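Looking Up: Notes on a Stiff Neck
Speaker notes, Callemus all-hands, December. I have 18 minutes plus questions, so watch the clock on the back wall.

Slide 1, title

Hi everyone! Thanks for staying on before lunch, I know what I'm up against (I can smell it too). If you don't know me, I'm on the catalog side, upstairs, the desk by the printer. I've been at Callemus long enough to have had four chairs. The chairs come up again later.

I am not a doctor or a physical therapist, so please don't come up to me afterwards and show me your shoulder. I'm going to talk about my own neck, what I did wrong with it, and a few things I changed. If yours hurts badly, or your fingers tingle, go see a real professional. I waited far too long and I'm a little embarrassed by that.

(Pause. Drink water. I always forget the water.)

Slide 2, how it started

So I was backing out of a parking space at the Dabbas grocery store, and I went to look over my shoulder, and my head just stopped. It went as far as the mirror and no farther. I sat there with a car waiting behind me and ice cream in the trunk, trying to turn my whole body around like a barn door.

I'd love to tell you I hurt it doing something exciting. What I had been doing was checking labels. That was the year we moved the whole herb list over to Grokora, and I had 760 records to go through by hand, each one with a printed sheet lying flat on the desk next to my keyboard. So for weeks my day went: look down at the sheet, look up at the screen, look down at the sheet. Mostly down. I'd get to five o'clock and realize I hadn't seen the window all afternoon.

The odd thing is that it didn't hurt while I was doing it. I was having a great time! I like that kind of work. You get into a rhythm and the world goes quiet and you forget you've got a body at all. Then you stand up and your body would like a word.

Slide 3, everybody does this

Ask the room: hands up if you've finished a job and noticed your neck was stiff before you noticed you were hungry. (Wait for hands. If there are no hands, move on fast.)

Once I'd started thinking about this I saw it everywhere. People icing cakes. People doing nails. My sister sewing a hem, with her nose practically in the fabric. Anyone repairing anything small. Kids over homework, and of course all of us with phones, but I'm not going to do the phone speech, you've heard the phone speech. My interest is in the kind of looking down where you're really absorbed in what's in front of you.
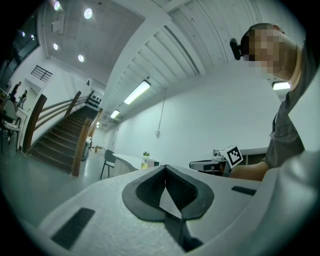
Head bowed, leaning in over the work.

I know that lean so well. I could do it for you right now, and I'm going to. (Step out from behind the lectern. Do the lean. Hold it while talking.) You start out pretty upright, and then the thing in front of you gets interesting, or fiddly, or the print is small, and you go in a bit. Then a bit more. By the time I'm properly concentrating my chin is on its way to my chest and my shoulders are up by my ears. And I'm holding my breath! I had no idea I did that until my daughter pointed it out while I was threading a needle.

(Come back up. Roll shoulders. Somebody will laugh, let them.)

Your head is heavy. I looked for a fun comparison and everybody says bowling ball, so fine, bowling ball. Hold one close to your chest and it's no big deal. Hold it out in front of you at arm's length for an afternoon and you'll want to put it down. My neck muscles had been wanting to put it down for years.

Slide 4, things I bought

This is the part where I confess to shopping.

First I bought a chair. Then I bought a different chair. I had a cushion with a hole in it and a cushion without a hole in it. I had a strap thing that was supposed to pull my shoulders back, and I wore it under a cardigan for two days and felt like a parcel. There was also a kneeling stool, which is still in my hallway with coats on it, in case anybody wants a kneeling stool. Please take it.

The chairs were perfectly nice chairs. The trouble was that I'd sit beautifully in a new one for a morning, and then I'd get to an interesting record and go straight back into the lean, on the very edge of the seat, using none of the back support I had paid for.

What did help, out of all the money I spent, was a sloped board. I got mine secondhand from somebody clearing out a studio in the Heda building. It's a board on a stand, with a lip at the bottom so the paper doesn't slide off. I put the printed sheets on that, between me and the screen, and suddenly I wasn't looking down at the desk, I was looking a little bit below the screen. Cheapest thing on the list. I felt silly for about a week and then I felt a lot better.

Slide 5, bring the work up

If you write one thing down, make it this: bring the work up to you before you bring your head down to the work. It won't fit every job. If you're potting up seedlings in the back you can't do it at eye level, you'd get compost down your sleeves. But you can usually raise it some. A crate under the tray. An upside-down box. The big dictionary, which has had more use under my laptop than it ever had on the shelf.

Light is the other half of it, and I missed this for ages. I was leaning in partly to see! I moved my lamp to the left side (I'm right-handed, so my own hand had been throwing a shadow on everything) and I got new reading glasses, and I'd say half the lean went away. If you haven't had your eyes checked in a while, go do that. I had been blaming the font.

Slide 6, the kettle rule

Now, breaks. I'm terrible at breaks. I tried a timer on my computer that went ping, and I learned to turn off the ping without even looking at it. I tried a sticky note that said LOOK UP and after three days I couldn't see it anymore, it was part of the monitor.

What finally worked was making the cup smaller. I used to have one of those enormous mugs that gets you through a whole morning. Now I use a little one, and when it's empty I have to get up and walk to the kitchen. While the kettle goes I look out at the farthest thing I can find, usually the water tower, and I turn my head slowly one way and then the other. Then I go back. It takes as long as the kettle takes, and I get to hear all the kitchen news as a bonus.

I worried I'd lose my place. I do lose it sometimes, so I keep a ruler on the sheet under the line I'm on. I also found I make fewer dumb mistakes after lunch – my old pattern was to power through until two and then type the same supplier code into everything.

Slide 7, the walk

A bit more personal. I turned 52 this spring, and I decided to walk to work the long way, by the canal. On my old route I went 2000 steps door to door with my head down, going over my list for the day. The canal way is longer, and there are herons, and you can't look at a heron with your chin on your chest. That's the whole exercise program. I skip it when it's icy.

Can I look over my shoulder now? Mostly! (Demonstrate. Left side is the good side, do left first.) The right still clicks a little in cold weather, and when we had the big label reprint in the fall I slid right back into all of it for a week and had to dig out the heat pack.

Slide 8, before you go

Get everyone to stand up if they're able and happy to. Let the shoulders drop. Find the farthest thing you can see in this room, which I think is the fire exit sign. Keep looking at it and breathe out. Nice and slow, no heroics.

Okay, sit down again. The sloped board is on the table by the door if you want to try it with your own paperwork, and I've put the name of the secondhand place on a card next to it.

Questions. (If someone asks about standing desks: I like mine in the mornings, my feet don't like it after three. If someone asks about pillows: I have opinions, but catch me at lunch.) Remember to turn the mic off before walking to the sandwiches.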